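Equipment Diary, Household Handling Program
Entry for January, budget preparation

The morning was given to the hand-held grippers and to what we must ask for in the coming year. The request is due to the Netden finance office at the end of the month, and the figures in the first draft were not in a state to be sent. I have therefore started the equipment section again from the beginning.

The position is as follows. The program has 9 hand-held grippers in service. The plan approved last spring calls for 19. The difference was to be bought in one order, but the order was held back while the office reviewed the supplier list, and the prices on the old quotation have expired. Two new quotations are now in the file, one from Vestov and one from Skoston. They are not easy to compare. Vestov quotes for the complete tool, with finger pads fitted. Skoston quotes for the body and frame and lists the fingers as a separate line, with a minimum quantity.

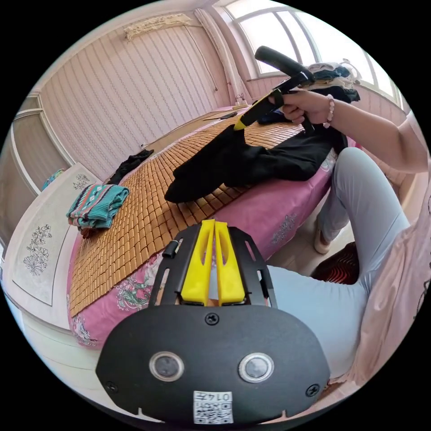 The finger pads deserve a line of their own in the budget whichever supplier is chosen. Last year they were charged to general supplies, and the true cost of running the grippers was hidden as a result. Clothing work is hard on them. I have asked for a set of spares per tool and a small reserve held at Pruitt, where the repair bench is. The finance office may object to the reserve. If so, I would sooner give up one complete gripper than the spares.

Labels were discussed next. Every tool must carry a code that can be read by the recording software and matched to the asset register. The register still has gaps, and several entries show a purchase date but no code. No new tool should be paid for until its code has been entered. I have written this into the draft as a condition of acceptance, and the wording has been sent to Pruitt for comment.

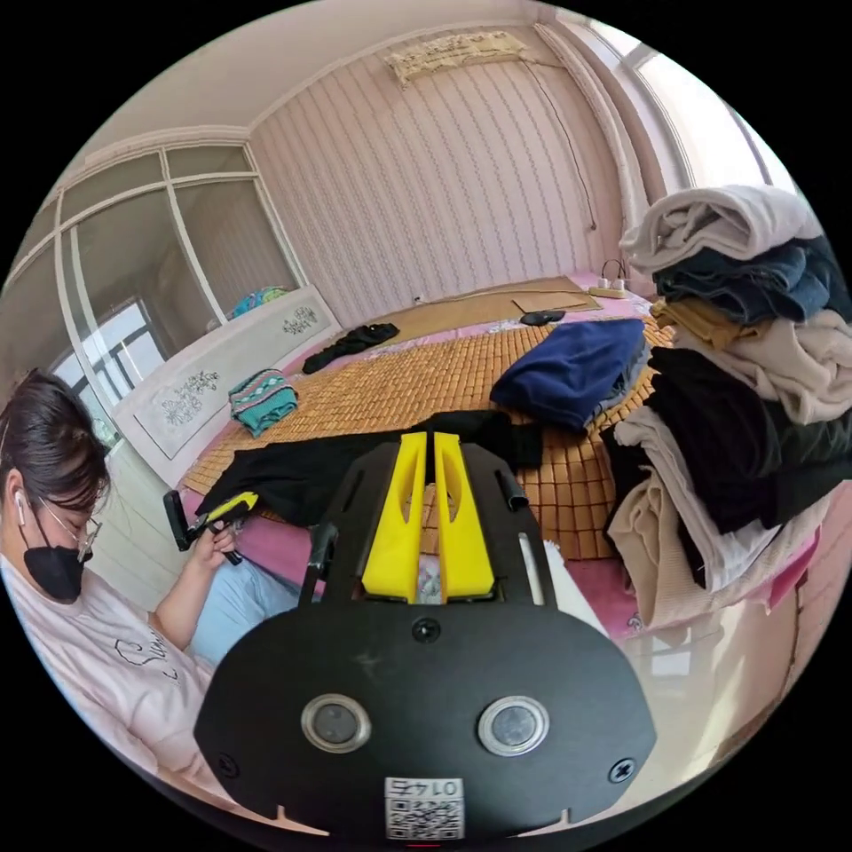
The second matter is the robot arm. The plan allows for 2 arms in the coming year, both to be used for garment handling. I remain of the opinion that we should buy one and defer the other. The grippers are producing the material on which the arms will depend, and a second arm standing idle through the summer would be difficult to defend. The service contract begins on delivery, whether or not the machine is in use. Against this, Vestov offers a lower price for a pair, and that offer will not be repeated. I have set out both cases on one page and left the decision to the director.

Floor space at Netden was raised again. An arm requires a fixed base and a clear area on all sides. The grippers require nothing of the kind and can be used at a bedside or a kitchen counter in an ordinary home. This difference should be stated plainly in the request. The previous one treated the two kinds of equipment as a single item, and the office asked, quite reasonably, why a hand tool needed a room.

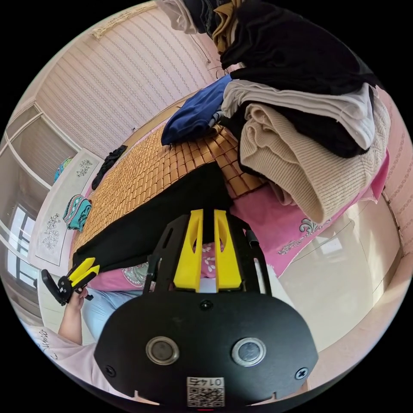 Smaller items were settled before noon. Storage cases: one per gripper, hard shell, to be bought locally. Charging equipment: no change. Insurance for tools taken off the premises: the present policy has a limit of $500 for each item, and this must be raised before the new order arrives. I have asked for the cost of a higher limit and have entered a provisional sum.

Clothing also needs a modest amount. Folded and unfolded garments of different weights are wanted, knitwear and denim in particular, and people should not be expected to supply everything from their own closets. It is proposed to open a small account for this purpose and to keep the pieces at Pruitt between uses.
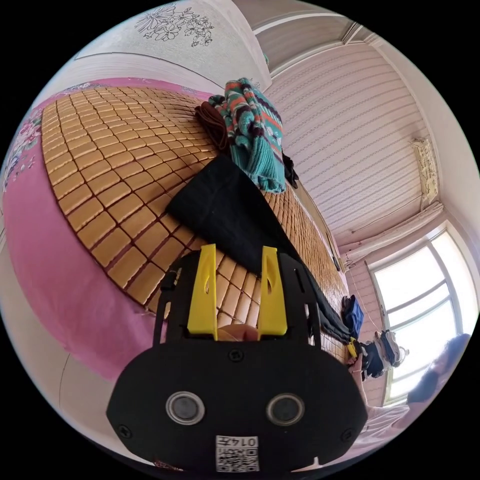

Gripper 0147 above the sleeping mat, with a knitted sweater at the far side.

The afternoon was spent on the delivery schedule. Skoston can supply in two shipments, and this would suit the repair bench, where each tool must be checked before issue. Vestov prefers a single shipment. I have written to ask whether this is a fixed rule. The draft stands at four pages without the quotations, and page three is still to be corrected for the finger pad reserve.

Closed at 5:30. To do tomorrow: insurance reply, asset register, revised total for the cases.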